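4.3 Sorting and loading dark fabrics

Applies to the Sollstead washer with the Werkirero front panel. Complete section 4.2 (leveling) before the first load.

1. Empty all pockets. Close zippers and tie loose drawstrings.
2. Turn dark garments inside out. Lay each item flat on a table and check the seams for loose threads.
3. Wash new dark items separately for the first two cycles.
4. Place the items in the drum one at a time. Do not fill the drum past the 16 lb mark.
5. Close the door until the latch clicks.

Note: Printed table covers may release dye when damp. Keep wet clothing off them.

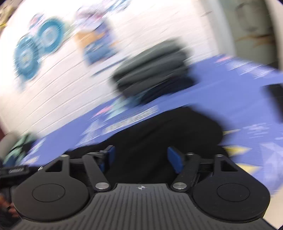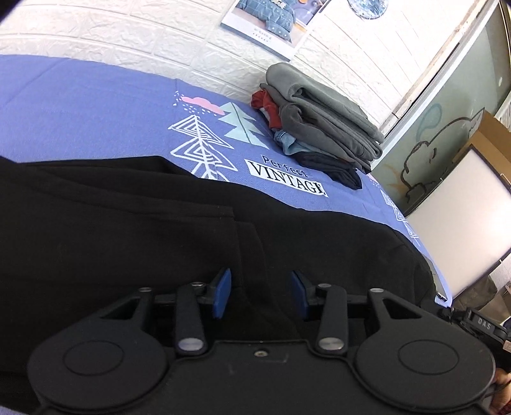

6. Turn the dial to DARKS. The display shows 55 minutes.
7. Add liquid detergent to compartment II. Powder can leave pale marks on dark fabric.
8. Set the spin speed to 400 rpm for knits. Higher settings cause creasing along folded edges.
9. Press START. The door locks after a short delay.

Caution: Do not pull on the door while the lock light is on. If the light stays on after the cycle ends, unplug the washer, wait 22 minutes, and see section 9.1.

Note: The DARKS program uses cold water only. The temperature button has no effect while it is selected. On units with the Minitden control board, pressing it produces two beeps.

10. Remove the load promptly when the cycle ends. Hang knits over a rail or dry them flat, away from direct sunlight.
11. Leave the door ajar until the gasket is dry.

For drum cleaning, go to section 4.4.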